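Dikcombe count centre open day, notes from the visit

2021-06-12 | Filed under: ballots, boundary review, counting, electoral reform, local elections, postal votes, town councils, turnout, visits

Back from Dikcombe. Typing this up on the train before I forget it, so excuse the state of it.

The open day was at the old corn hall, where the district does its counts. Free, no booking, sign in at the door. The idea is that residents get to see how a ballot paper gets from the box to the result. Good idea. Should happen in every district, and well before polling day instead of after it.

Started with postal votes. Two envelopes, an outer and an inner, and a statement you sign with your date of birth. If the signature doesn't match what they have on file, the vote goes in a reject tray and gets looked at again. I asked how many people get the date of birth wrong. Plenty, apparently. They put today's date. I've nearly done it myself.

Then the verification table. Hadn't understood this bit before. They don't count who won at first, only how many papers are in the box, and check that against what the polling station said it gave out. Face up, so agents can see. For the demo they used a mock box of 963 papers with a made-up ballot: three kinds of cake. We sat in pairs and did bundles. My bundle was wrong. Did it again, wrong again, third time fine. Respect to anyone who does this at two in the morning.

Next, the doubtful papers. Best part of the day. Ticks, crosses, smiley faces, a word written in the box, a line through everyone but one. The test is whether the voter's intention is clear, and whether the voter can be identified from the paper. The room argued over a paper with a cross sitting right on the line between two names. Rejected in the end, I'd have let it through. The agents are allowed to object and it gets noted, but the returning officer's word stands unless it goes to court.

Tea. Decent. The flapjack ran out early.

Afternoon was the bit I came for, a recount of the same cake ballot under a different system. First past the post had lemon winning with well under half. Then we did it by preferences, and lemon lost to ginger once the seed cake votes were moved across. Same papers, same voters, different cake. People who had looked bored all morning were suddenly leaning over the tables. You can read about electoral reform for years and not get it the way you do when you're moving the paper piles yourself. One man thought it was a swindle and said so, loudly. Fair enough, he stayed to the end though.

My only moan about that session: far too short. They gave it half the time the postal votes got, and had to skip the multi-member version, which is the one the Bakilana ward campaign has been asking for since March. It was on the programme. A sheet was handed out instead, small print, double sided, mine has tea on it.

Boundary review stand at the back, next to the coats. Maps with the proposed lines on. The Boraneo estate would be split down the main road, one half going in with the villages, and there was a comment book with a lot of capital letters in it. I wrote a short one. Lower case. The closing date for comments wasnt on the display, which seems a basic thing to miss. I told them and someone went off to find a marker pen.

Turnout board by the stage too. 80 percent looks lovely until you spot it's from decades back. Recent town council figures are lower down the board, and much smaller type.

Practical stuff if you go to the next one. Parking is hopeless, walk up from the station, it's uphill but short. There's a ramp at the side door, sign for it is hidden behind a hedge. Sound is poor at the back so sit near the front. Bring a pen, they had three between all of us on my table and one was dry. Hearing loop was working, or so the sign said.

Would I go again? Yes, for the recount alone. They say the next open day will have a longer afternoon and the full multi-member count. I'll beleive that when I see the programme. If you're in the district ask your councillor for a date, and if enough of us ask it might get one.

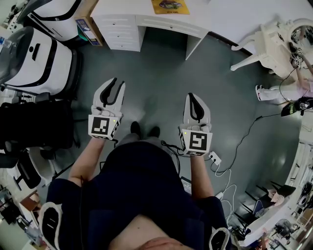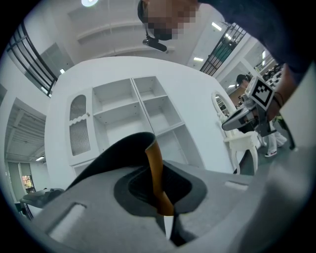
Top: a gripper in each hand. Bottom: glass-panelled cabinet door, with a gripper in front.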